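Pavier Parts Plate and Finger Kit
For desktop arms and small collaborative arms used on PC teardown and rebuild

Made in the Balberg shared workshop and sold as a kit or as files only. The Pavier is a printed plate that gives your arm a fixed place to pick up and put down small parts, plus a set of linkage fingers for working inside an open computer case. It suits home builds where the arm is bolted beside a slatted or drilled table. 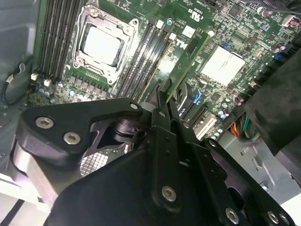
Linkage fingers near the expansion slots on a Dell board.

What's in the kit
Parts plate, grey, with upright post and open-topped holders
Finger linkages in black, with hex socket screws
Tiedemann adaptor ring for the wrist flange
Waypoint file in Plevon format

Setting up
Lay the tower on its side with the panel off and the plate beside it. Clamp both before you teach any points. The post is the tallest feature on the plate, so use it as your touch-off and check it again whenever the plate has been moved. 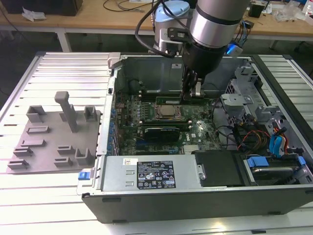
Start with memory modules. They're easier to line up than cards, and the latches can be opened by hand before the arm goes in. Keep the approach vertical for the last 40 mm and run at low speed until the path is proven. Tie back any loose power or SATA leads that cross the path. Unplug the computer from the wall before starting.

Our own test cell has logged 1,141 pick and place cycles on one set of fingers. Grip pads are a wear item and last roughly 300 cycles, depending on the edges you're gripping.

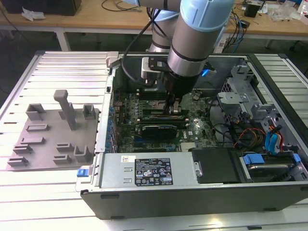
Printing your own
The files-only version prints in PLA or PETG. Allow a bed of at least 200 mm in each direction, or use the split version and glue the halves. Holders are sized on the snug side. File to fit.

Pickup
Wednesday evenings at Balberg, side door. Colour is grey only for now.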